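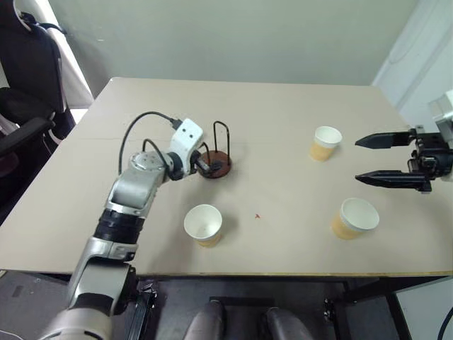 Three paper cups and the wire cup holder on the table

Inham Residents' Association
Minutes of the meeting, January 2024

Chair: Eluned Rowlands

1. Minutes of the September meeting were read and accepted with no changes.

2. Street lights. Winier sent a price of 2,000 for new lamps on the lower path. Members found it high. Mrs. Phillips will ask Solura for a second price – in writing this time.

3. Newsletter. The last number went to 193 homes. It was asked to print the bus times in bigger letters. Agreed.

4. Money. Nearly 1,000 is left in the account after the roof repair. The chair proposed to keep the yearly fee the same. Agreed, with one member against.

5. Other business. The gate at the north side does not close well – Mr. Phillips will look at the hinge.

The date of the next meeting will be put on the notice board.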